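The bed is still the best folding table in the house

Dedicated laundry rooms sell houses, but most of us sort the clean washing where we sleep
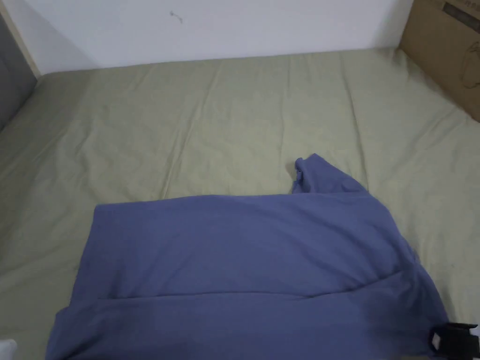
A blue garment part-folded on a pale green fitted sheet.

Ask people in Urnberg where they fold their clothes and most will give the same answer. The kitchen table is covered in post, the ironing board is too narrow, and the sofa is too soft and usually occupied. So the basket goes upstairs and gets tipped out on the bed.

It is an old habit and has survived a good deal of change in the way homes are fitted out. New flats on the Mancuso estate, on the eastern side of town, come with a utility cupboard and a fold-down shelf above the washing machine. The shelf is deep enough for a stack of tea towels. Residents we spoke to keep detergent on it, or the cat's food, and do the folding in the bedroom.

The bed has some plain advantages. It is wide, so shirts can go in one pile and socks in another without anything being moved twice. It is clean, or should be. It is also close to the wardrobe and the chest of drawers, which cuts out the trip where a neat pile slides off the top of the basket on the stairs.

The drawback is height. A typical bed is a good deal lower than a worktop, and anyone who stands over one for half an hour will feel it in the lower back. Some people kneel on the floor, which brings the mattress up to elbow level. Others sit on the edge and fold on their lap, though this tends to produce small, crooked piles.

Start with the surface

A made bed works better than an unmade one, and a bare fitted sheet works better than a duvet. Duvets sink. A T-shirt laid on one takes on the shape of whatever is underneath, and each time you press a crease into it the whole thing moves away from you. With the duvet off and the sheet pulled tight at the corners, there is enough resistance to smooth a shirt with the flat of the hand.

The sheet doesn't have to be perfect. A few wrinkles running up towards the pillows make no difference to a folded jumper. What does matter is grip. Plain cotton holds a garment in place, while satin and some of the shinier polyester sheets let it slide about, so that the second sleeve pulls the first one undone.

Colour helps more than you might expect. Dark socks disappear on a navy sheet, and white vests are hard to square up on white. A pale green or a light grey shows the edges of most things.

The T-shirt question

Every household has its own view on T-shirts, and few people change theirs after the age of twenty. There are two main camps.

The first folds to a flat rectangle. The shirt goes face down, one side is brought in towards the middle with the sleeve turned back on itself, then the other side the same. The hem comes up to the collar and the shirt is turned over. This is how shops do it, and it gives a stack that sits well on a shelf. The trouble comes when the one you want is at the bottom.

The second camp takes the same rectangle and folds it again, in halves or in thirds, until it is small enough to stand on its edge in a drawer. You can then see every shirt at once. It takes a few seconds more for each shirt, and it only works if the drawer is fairly full. In a half-empty drawer they all fall over by Wednesday.

Whichever method is used, the sleeves cause most of the mess. A short sleeve that hasn't been turned in will stick out at the side and spoil the width of the whole pile. If a shirt has dried stiff on the line, it is worth giving it one hard shake before laying it down. Soft, thin cotton has the opposite problem and bunches up at the shoulder. Lay it down again and start with the shoulders this time, letting the hem go where it likes until the end.

Shirts with large prints should be folded so that the print isn't rubbed against itself. Turning them inside out before washing will take care of most of this.

How long it takes

When the Andero launderette on the high street asked its customers in September where they finished off their washing, 392 of the 677 who filled in the card ticked "on the bed". The launderette has two long tables for folding, put in when the place was refitted, and the staff say they are used mainly for sheets and for waiting at. Customers bag up the rest warm from the dryer and take it home.

Folding warm is a good idea if you can manage it. Cotton straight from the dryer will flatten under the hand, and many everyday tops never need an iron at all. Left in a bag overnight, the same load will come out with creases that take some shifting. Line-dried clothes are less fussy and can wait a day.

A mixed load for two adults keeps most people busy for the length of a radio programme. Small children's clothes take longer than they look, as there are so many of them and each is hard to fold into anything. Plenty of parents have given up on folding vests and pyjamas and simply drop them into a box.

Boards, trays and other helpers

There are products for all this. Flostodum, the homeware shop in the old post office, sells hinged plastic folding boards that flip the sides of a shirt in one after the other. They give very even results and suit anyone who wants every pile the same width. They are also large and have to be kept somewhere, and under the bed is the usual place.

A piece of stiff card cut to the width of your shelf does much the same job. Lay it on the back of the shirt just below the collar, fold the sides over it, slide it out and bring up the hem. A big magazine will do too.

The remaining difficulty with using the bed is that it has to be cleared by bedtime. Piles left there in the afternoon are often moved to a chair at eleven at night, and from the chair they are worn one by one until it is time to wash them again. Some people get round this by folding straight into open drawers. Others put on half a load at a time, so that there is never much to put away.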